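Projekttagebuch, Mai -- Speicherriegel, dritter Anlauf

Heute wieder den ganzen Nachmittag am offenen Rechner, Aufgabe wie gehabt: Riegel greifen, über die Steckplätze bringen, ausrichten, einsetzen.

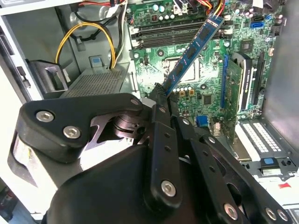 Mariama meinte gleich zu Beginn, wir sollten das Einsetzen für heute ganz weglassen und nur das Ausrichten üben, weil sonst wieder alles auf einmal schiefgeht und am Ende keiner weiß, woran es lag. Ich war erst dagegen. Die Zwischenabgabe verlangt einen vollständigen Durchlauf, und den haben wir bisher nicht. Abdul-Rahman war auf ihrer Seite, Jolanta auf meiner, und Fuseini hat gesagt, ihm sei es egal, solange er die Protokolle nicht wieder von Hand nachtragen muss. Wir haben uns dann darauf geeinigt, bis vier Uhr nur auszurichten und danach einzusetzen.

Das Problem ist weiterhin der Winkel. Wenn der Greifer den Riegel am unteren Ende fasst, steht er schräg, und zwar jedes Mal ein bisschen anders schräg. In der Simulation kam er immer gleich an, da haben wir den Griff aber auch fest vorgegeben. Am echten Gerät hängt es davon ab, wie der Riegel vorher in der Ablage liegt. Jolanta hat aus dünner Pappe eine Führung geschnitten, die ihn auf der Ablage in Position hält. Sieht nicht schön aus, hat aber mehr gebracht als meine zwei Abende mit den Parametern.

Die Steckplätze liegen quer, mit weißen Riegeln am linken Ende. Das Weiß hilft uns, weil die Erkennung darauf ganz gut anspringt. Die schwarzen Schächte selbst findet sie schlecht. Wir rechnen deshalb von den Verriegelungen aus nach rechts und nehmen den Abstand aus der Tabelle, die Abdul-Rahman mit dem Messschieber aufgenommen hat. Das geht für dieses eine Board. Für ein anderes müsste man neu messen, und das muss auch so in den Bericht.

Bis vier lief es ordentlich. Der Arm ist mit dem Riegel über den Kühler der Grafikkarte gekommen, ohne anzustoßen, und das war beim letzten Mal noch unser Hauptfehler. Wir hatten die Karte im Kollisionsmodell als Quader eingetragen, aber zu niedrig. Fuseini hat das in der Mittagspause korrigiert und es niemandem gesagt, ich habe es erst im Verlauf gesehen. Was im Modell immer noch fehlt, sind die Kabel. Das gelb-schwarze Bündel bewegt sich, wenn man das Gehäuse verschiebt, und liegt dann nicht mehr da, wo wir es vermessen haben. Mein Vorschlag war, es mit Klebeband nach hinten zu binden. Herr Dönmez ist dagegen. Er sagt, die Aufgabe heißt Umgang mit gebrauchten Rechnern, und in gebrauchten Rechnern hängen Kabel herum. Damit hat er wohl recht.

Nach vier dann das Einsetzen. Drei Versuche. Beim ersten ist der Riegel neben dem Schacht aufgesetzt, und die Kraftbegrenzung hat abgeschaltet. Beim zweiten saß er an einer Seite drin und an der anderen nicht. Beim dritten hat Mariama abgebrochen, bevor er unten war, weil er ihr zu schief aussah. Ich hätte es laufen lassen, sage ich ehrlich, aber wir haben nur zwei Ersatzriegel und die sollen bis zur Vorführung reichen.

Zur Kerbe: Wir prüfen immer noch nicht, ob der Riegel richtig herum gehalten wird. Bisher legen wir ihn selbst richtig in die Ablage und tun so, als wäre das geklärt. Jolanta will das als eigenes Arbeitspaket aufschreiben -- ich fürchte, dann bleibt es an mir hängen.

Die Aufzeichnung hat jetzt 1.203 Einträge. Viel davon ist doppelt, weil der Rekorder bei jedem Neustart den letzten Zustand noch einmal schreibt. Fuseini filtert das heute Abend. Für die Auswertung brauchen wir 800 saubere, das sollte reichen, wenn er nicht zu streng aussortiert.

Um halb sechs haben wir abgebaut. Eine Schraube am Greifer war etwas lose, Abdul-Rahman hat sie nachgezogen und die übrigen gleich mit. Ob das mit dem wechselnden Winkel zu tun hatte, wissen wir nicht. Ab jetzt wird vor jedem Start kontrolliert, der Punkt steht auf der Liste an der Tür.

Für nächstes Mal: Pappführung durch eine gedruckte ersetzen (Jolanta). Kraftgrenze beim Aufsetzen etwas niedriger, dafür kleine Suchbewegung (ich). Abstände der Steckplätze noch einmal nachmessen, weil zwei Werte in der Tabelle nicht zusammenpassen (Abdul-Rahman). Mariama schreibt den Abschnitt über die Fehlversuche und will ihn bis zum Treffen herumschicken.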